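Cartons : la collecte de Zincombe passe à la main

3 juillet 2025 – Du nouveau pour les cartons à Zincombe. Depuis mars, plus de benne commune derrière l'entrepôt Brekero : trop pleine, trop de boîtes jetées entières, et la pluie par-dessus. Les habitants plient désormais chez eux et sortent le tout à plat, ou déchirés en morceaux dans un bac. Ramassage toutes les 3 semaines par la société Rekitz.

Le principe est simple, encore faut-il prendre le pli. Ouvrir le fond, écraser les arêtes, retirer le ruban adhésif quand il vient facilement. Les grandes feuilles ondulées se plient en deux le long des rainures existantes, sinon on déchire.

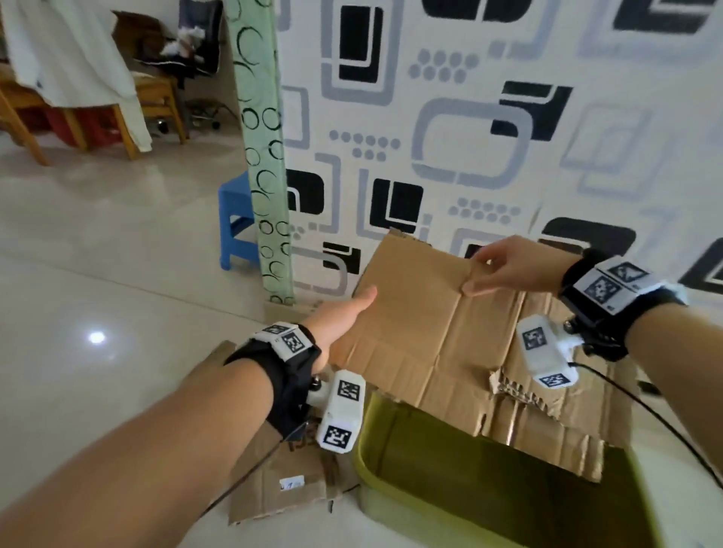
Les étiquettes en papier peuvent rester, précise Rekitz. Pas le polystyrène, ni les films plastique, ni les cartons gras – ceux-là partent avec les ordures ménagères. Les bacs trop tassés posent aussi problème, le contenu reste coincé au moment de vider. Mieux vaut laisser les plus grands morceaux à côté, attachés avec une ficelle.

Côté chiffres, 1611 foyers sont inscrits pour l'instant, sur 3000 concernés. L'objectif de 2000 inscriptions est maintenu pour la fin de l'année. Le quartier Matheson rejoindra la tournée ensuite, la date n'est pas encore fixé.

Inscription gratuite au guichet de la mairie annexe, le matin seulement. Les commerces gardent leur propre collecte, horaires inchangé.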